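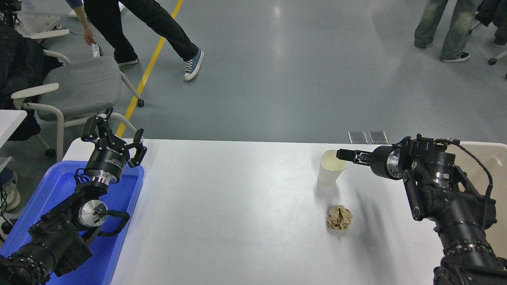

Most advice on looking after motorcycle leathers comes from people selling something in a tub. I have raced at club level in the same one-piece suit for long enough to have tried a good many tubs, and I remain unconvinced by nearly all of them. What you need for a basic clean is a bowl of lukewarm water, a soft cloth, a little mild soap and a clear table. A shallow plastic tray like the blue one is handy for keeping sliders, screws and other small bits together, and a white paper cup does perfectly well for mixing the soap. The "mixing station" that Tredach sells alongside its cleaner is a cup with a lid.

Flies first. Lay a damp cloth over the chest and shoulders and leave it for ten minutes before you wipe. Scrubbing dry flies pushes them into the grain and takes the colour off the red panels. The insect removers I have tried worked no better than the wet cloth, and one left a tide mark.

Take the knee sliders off before you do the legs. Grit collects under the hook and loop patch, and an old toothbrush shifts it. I don't believe the claim that sliders last longer if you warm them in the oven. Larasati Saragih tried it with a pair from Waltolley and got a smell in the kitchen and no extra laps.

Drying is where suits get ruined. Hang yours on a wide hanger, zip open, in a room with some air moving. Keep it off the radiator and out of the van window. If the lining is soaked through, turn the suit inside out for the first night and back again for the second.

Conditioner — you need far less than the label says. The Prornalport tin suggests a coat after every meeting. I do 2 coats a year, one before the season and one in September, and the leather is as supple as anybody's in the paddock. Too much and it goes soft at the seams, and the seams are the part you want to hold when you're sliding down the road.

Zips: rub a candle stub along the teeth. Wax costs nothing, and the special zip sticks look very much like wax to me.

Boots and gloves get the same treatment, with newspaper stuffed in overnight. Change the paper once if it feels damp in the morning.

Anjani Ngui swears by a freezer bag and a night in the freezer for smelly gloves. I tried it with mine. They came out cold and still smelled. Airing them for a week did more.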